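Juvura Lamp Notes

README

What is in this folder

Juvura is a small collection of notes and pictures on table lamps and how people handle them at home: placing, moving, switching on, wiping, changing the bulb. The collection was started in May by the Kestley reading group, which wanted a plain reference for people who repair or lend household lamps.

The folder has 14 notes. Each note is one text file in simple English. The spelling is British, please keep it so.

Fields in each note

name: short name of the lamp, in lower case
base: shape and colour of the base
bulb: shape, clear or frosted
state: on or off
surface: what the lamp stands on
remarks: free text, may be empty

How we write the notes

Write only what you can see from a normal sitting place. If the lamp is on, look first at the base and the stem, and at the bulb only for a short moment, as a bright bulb makes the colours near it look paler than they are. For the small round lamps the record is quite short. One of them has name "round white", base "round, flat, white", bulb "round, frosted", state "on", surface "white board on table". In remarks we put that the base has small dark markings on top – we did not try to say what they mean.
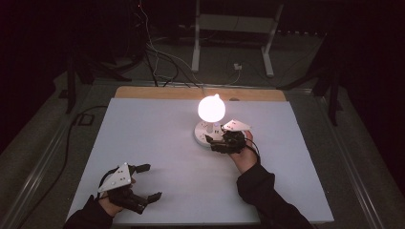
Sheldon Gosselin asked if "surface" should name the table or the thing directly under the lamp, because in his notes he had used both. We agreed on the thing directly under the lamp first, then the table. Notes 2 and 9 were corrected after this.

Known problems

The word "stem" is used for short and long parts alike. A length field was proposed by Vídalín but is not added yet.
Two notes have no bulb entry – the lamps came without one.
"White" and "cream" are not well separated, please be careful.

Changes and contact

Send corrections as a text file with the number of the note in the first line. Old versions are kept in the Bulard folder and should not be edited.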